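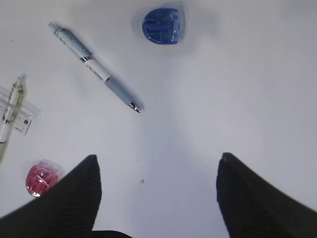

Teaching the arm to ask for a second look

Cameron Innes has spent most of the past year on a small question: when should a robot arm stop trusting the camera on its own wrist? The answer his group at Clostska came up with is a method they call Achari, and a short report on it went out on 29th April.

The arm has two views of its work. One camera rides near the gripper and sees things up close. The other is fixed and takes in the whole table. Most systems Innes had used before fed both views into the control software all the time and let it sort them out.

"That works, but it's slow and you can't tell which view it's relying on," he said. "We wanted the arm to work from the wrist view alone and bring in the other one only when it had a reason to."

The reason, in Achari, is a single score. Before each move the software guesses how the close-up should look when the move is finished. If the guess and the real view drift too far apart, the fixed camera is called in and the move is planned again. 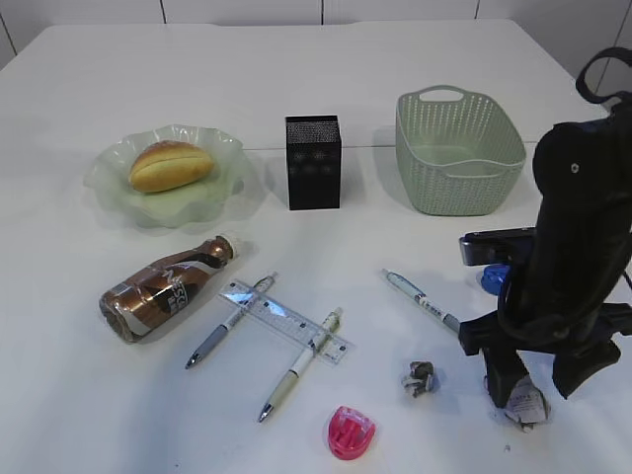
Innes says the choice of objects mattered more than he expected. His first trials, run in December, used plain blocks, and the score hardly moved. "Blocks are too easy. Everything is the same shape from every side." The group switched to things people leave on desks and kitchen counters. Pens lying across a clear ruler turned out to be a good test, because from close up the software often took a pen and the ruler for one long object. A bottle on its side was simpler, and so was a bread roll in a bowl. Crumpled paper gave the most trouble – it never has the same outline twice, and the guess was wrong nearly every time.

The full test was 720 grasps. In 214 of them the score went over the limit and the second view was used. Innes calls that number a little high. He thinks the limit was set too low for see-through plastic, which the wrist camera reads badly in any light.

"A lot of those calls weren't needed. The arm would have been fine," he said. "But I would rather have it ask too often while we're still learning what the score means."

Setting the limit is still done by hand. Someone runs a batch of grasps, looks at the failures and moves the number. The group tried 21 settings before picking one.
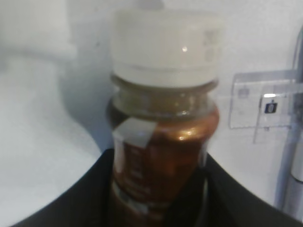
It is dull work, Innes said, and the next version should do it without help. A colleague at the Stodport lab is testing a limit that changes with the object, tighter for glass and looser for soft things. Early runs cover 450 grasps and haven't been fully checked, so he didn't want to give results from them.

He was also careful about what the report claims. All of the grasps were done with one arm and one kind of gripper. The older Pevila software, which the group used for comparison, was not retrained on the new objects, and he thinks that made it look worse than it is.

"Somebody should run it again with Pevila properly trained," he said. "We may do it ourselves, if we get the time on the arm."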